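Zilell key cards and card sleeves - printed hotel cards, small runs

Strazds Print & Supply > Hospitality > Cards

Item no. 307-Z
In stock, ships from Sterthorpe
Sold in packs of 33 or by the box

Full-color printed card for small hotels, inns, guest houses. Rounded corners, gloss face both sides. Your artwork or one of ours. Blank or encoded, your choice - see the notes on locks further down before you order, please, it saves us all a phone call.

What you get
Cards, shrink wrapped in packs
One proof by email before we print
One free round of changes to the proof
Paper sleeves if you tick the box at checkout (they are extra)

Size and finish
Standard wallet size, same as a bank card. Fits the usual sleeves and the usual wall slots for the room lights. Gloss is the default. Matte on request, add 3 working days. Matte hides fingerprints better but dark artwork goes a bit flat on it, so ask for a sample first. Gloss will throw some glare under desk lamps. Warm colors do really well on gloss - ambers, golds, brick reds. Pale gray on white does not, we have tried.

Artwork
Landscape or upright, either way. Keep lettering away from the corners, the rounding eats into it. Big block type in white over a photo or drawing reads fine. Small white type over a busy background is where people get in trouble, go one size up from what looks right on your screen. Thin branches, wires, railings etc. hold up OK as long as the file is large enough. Send PDF if you can. We take JPG but don't send us something saved off your own website, it will be soft.

Tree artwork is from our stock set, the "Prultulico" series. Amber and golden yellow ground, bare trees, space for your lettering. Can be ordered with HOTEL only or with your name in the small line next to it. Same price. 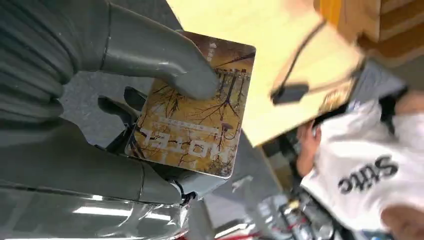
Tree artwork in golden yellow, white HOTEL lettering, gloss finish.

Other designs in the Prultulico series are lake, rooftops and plain stripe. Rooftops is out until October, new plates coming. You can mix designs in one order but not inside one pack.

Locks - read this bit
Plain cards have no stripe and no chip. They are for sleeves, welcome packs, breakfast cards, loyalty cards, luggage tags if you punch them. If you need them to open a door you want the encoded version and we need the make and model of your lock. Not the color of the lock. Not a photo of the door. The model is normaly on a sticker inside the battery cover. No sticker, send us one of your old cards in the mail and we'll match it.

We don't program room numbers, your front desk system does that.

Punching
Slot punch on the short side, or round hole in a corner. Say which corner. Looking at the front. If nothing is marked on the order we don't punch.

Prices
Pack price shows when you pick a finish. Boxes are 22 packs and come out cheaper per card. Reorders of the same artwork skip the setup fee, we keep files for two years - after that we may still have them, just ask.

Shipping
Small orders go by regular mail in a padded envelope. Boxes go by courier and need a signature. No PO boxes for courier. Rush printing is possible most weeks, call first, don't just write RUSH in the comments because nobody sees that until packing.

Returns
Printed cards can't come back unless we got them wrong. If we did, send a picture of the card next to the proof and we'll reprint. Unprinted blanks can be returned unopened.

Samples
Free sample set, one gloss, one matte, one encoded blank. One set per business. Write to Siu-fong Tse at the Sterthorpe office with a mailing adress and what you plan to use the cards for.

Goes with
Paper sleeves, white or kraft
Counter card holder, clear
Lanyards, black, with clip
Wall slot for room lights

Page updated July 2022. Prices before tax.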